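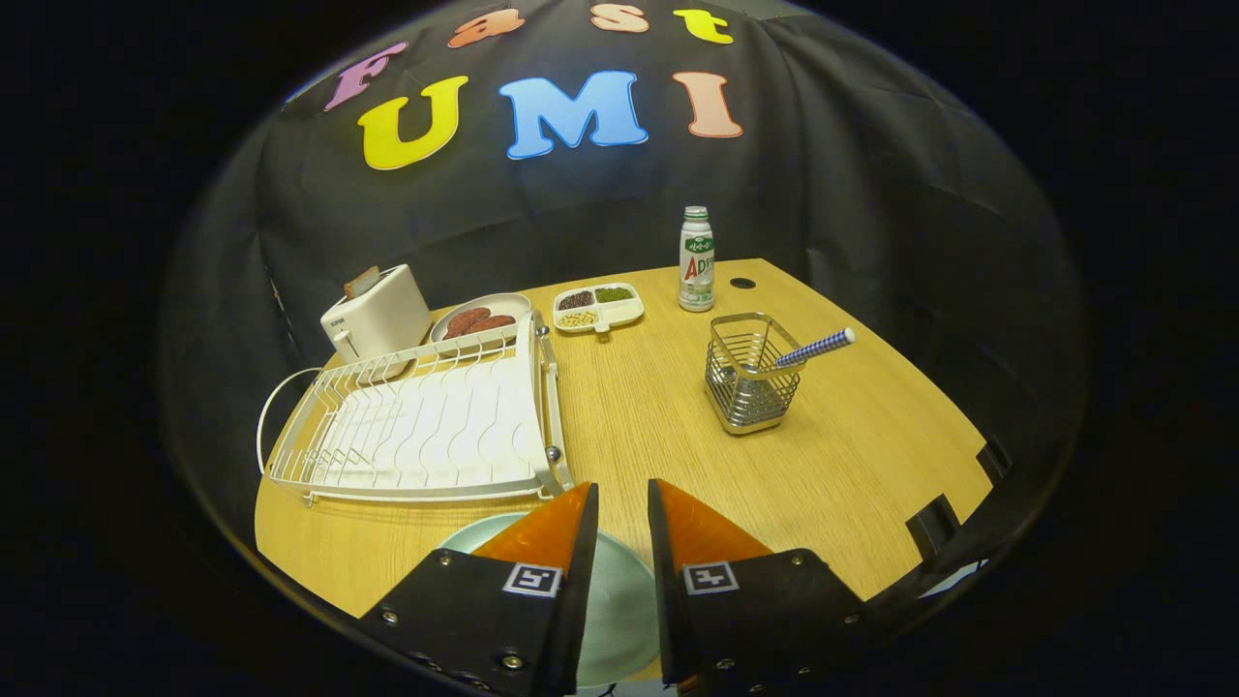
Ticket 911
Opened 8/30/18 by Yaa Dramani, Gbeho site
Product: Hinska hand-held gripper, version 4
Component: finger width tracking
Priority: normal
Status: closed, fixed

Description

Width reading freezes when the gripper closes on a plate. We are recording the plate-to-rack task, mint-green plate into the white wire rack. The reading follows the fingers down fine until they touch the plate, then it sticks at the last value and stays there through the whole carry. It comes back when the plate is let go, with a jump. The recorder does not show any warning and the episode saves as good.

I found it during playback. The arm came down over the plate, stopped closing too early and lifted with nothing in the fingers. On a second try it caught the rim, tipped the plate and dropped it on the rack. No damage to the arm. The plate is chipped and has been taken out of use. I stopped all playback from this set until we know more.

Setup is the usual tabletop one with the toaster, the divided dish with the beans, the bottle and the utensil caddy. Nothing was changed on the table between the good episodes and the bad ones as far as I know. Recording machine is Kunda.

Reply from Goltano support

Thanks for the report. Please send one bad episode and one good one, with the recorder log for both. Also check the following:

Are the finger screws tight on both sides?
Are the markers flat and clean?
Was the recorder updated recently?

Please don't delete any of the bad episodes yet.

Reply from Yaa Dramani

Episodes 700 (bad) and 11 (good) uploaded with logs. Screws are tight, I put a driver on all of them. Markers wiped with a dry cloth, no lifted corners. The recorder was updated, yes, but I can't say if that was before or after 11. I will check the machine.

One more thing I noticed. With the fingers closed on nothing the reading is fine. With a sponge it is fine. It only freezes on the plate, and it is worse when I come in low in front of the rack.

Reply from Goltano support

We have gone through both logs. In 700 the left marker drops out the moment the plate is gripped. The right one is tracked the whole way. In 11 both are tracked.

When one marker is lost the software is supposed to work out the width from the other one and write a warning. In the current recorder it holds the last width and writes nothing. That part is our bug and it came in with the last update.

It doesn't explain why the left marker is lost. Can you tell us the exposure setting on Kunda?

Reply from Yaa Dramani

Exposure was on auto. I locked it at the value in the setup sheet and did the same grasp again several times. Left marker holds now. Back to auto and it drops again when the plate comes up between the fingers. My guess is the auto setting reacts to the pale plate against the black cloth, but I haven't tested it with a dark plate.

The update went on before 700 and after 11. It must have reset the exposure, I don't remember touching it.

Reply from Goltano support

Confirmed here, the update puts exposure back to auto. Patched recorder is on your download page. Changes:

Exposure setting is kept when updating.
Width falls back to the single visible marker.
An episode with a lost marker is flagged on save.

For the data you already have, run the width repair tool on everything recorded after the update. The video is fine, so the width can be worked out again wherever at least one marker is in view. Anything it can't repair goes to a separate folder. Leave those out of training.

Reply from Yaa Dramani

Patch installed on Kunda, exposure still locked after restart. Repair tool run. Most of the episodes came back clean and the rest are in the separate folder. We will record those again in October when the table is free.

Playback on the repaired 700 was done at low speed with one person on the stop button – fingers closed fully on the plate and it went into the rack. I also covered the left marker with tape and recorded once. The warning came up on save.

Okay to close from our side.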